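Unit 6: Main Memory and the Memory Hierarchy
Course notes, Introduction to Computer Organization
Prepared by Edem Bawa, revised by Efua Wumbei

Read before the lab session. Sections 6.1 through 6.4 are covered on the final; Section 6.5 is background.

6.1 Why a hierarchy

A processor can issue several memory requests in the time it takes main memory to answer one. Building all of memory from the same circuits used for registers would remove the gap, but the cost per bit and the area would be far too high. Systems therefore use several levels. Small, fast storage sits close to the processor and holds copies of whatever was used recently. Larger, slower storage sits farther away and holds everything else.

The arrangement works when programs show locality. Temporal locality means that an address used now is likely to be used again soon. Spatial locality means that nearby addresses are likely to be used soon. A loop over an array shows both: the instructions of the loop repeat, and the data addresses advance in order.

6.2 SRAM and DRAM

A static RAM cell commonly uses six transistors and holds its value as long as power is applied. Caches are built from it. A dynamic RAM cell uses one transistor and one capacitor, so many more cells fit in the same area. The charge on the capacitor leaks, and each row must be read and rewritten at regular intervals. This is called refresh. Reading a DRAM cell also drains it, so the value has to be restored after every read.

DRAM cells are arranged in rows and columns and grouped into banks. An access has up to three steps:

Precharge: close the open row and prepare the bit lines.
Activate: copy the selected row into the row buffer.
Read or write: select the column within the row buffer.

If the needed row is already open, only the last step is required. This case is a row hit. If another row is open in the same bank, all three steps are required, and the access is a row conflict. If the bank is idle, the first step is skipped.
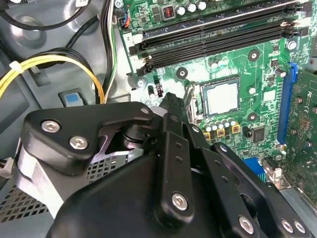
The memory controller decides the order in which waiting requests are served. A simple controller takes them in arrival order. A better one moves row hits ahead of other requests, with a limit so that older requests are not delayed forever. Students often assume that "random access" means every address takes the same time. For DRAM this is false, as the three cases show.

6.3 Average access time

For one level of cache:

AMAT = hit time + miss rate x miss penalty

Worked case. The Hulbridge teaching processor has a hit time of 2 cycles. A trace of 1399 memory references produces 453 misses. The miss rate is 453 / 1399, or 0.324 to three places. With a miss penalty of 100 cycles:

AMAT = 2 + 0.324 x 100 = 34.4 cycles

The miss term accounts for nearly all of the total. Cutting the hit time in half would save one cycle. Cutting the miss rate in half would save 16.2. Note that the miss penalty is treated as a constant here. In a real system it depends on the row state described in 6.2.

6.4 Channels and interleaving

A channel is an independent path between the controller and a group of memory modules. Two modules on separate channels can transfer data at the same time. Two modules on one channel share its wires and must take turns. Adding a second module to the same channel raises capacity but leaves peak bandwidth unchanged.

Interleaving spreads consecutive blocks of addresses over channels or banks. With 4 banks and block interleaving, block number n is placed in bank n mod 4. Sequential access then touches each bank in turn, and the activate step in one bank can overlap with the transfer from another. A stride of 4 blocks defeats the scheme, as every reference lands in the same bank.

6.5 Error detection

A parity bit detects any single-bit error in a word but cannot locate it. A Hamming code with one extra parity bit corrects single-bit errors and detects double-bit errors. For a 64-bit word this takes eight check bits.

Problems

1. Repeat the calculation in 6.3 with a miss penalty of 60 cycles.
2. A program reads every fourth block of a large array. Propose a change to the bank mapping that restores overlap, and state its cost.
3. Explain why closing a row right after each access can help a program with poor locality.

Written answers go to Wumpini Sarpong by December 7, 2021. Show all intermediate steps.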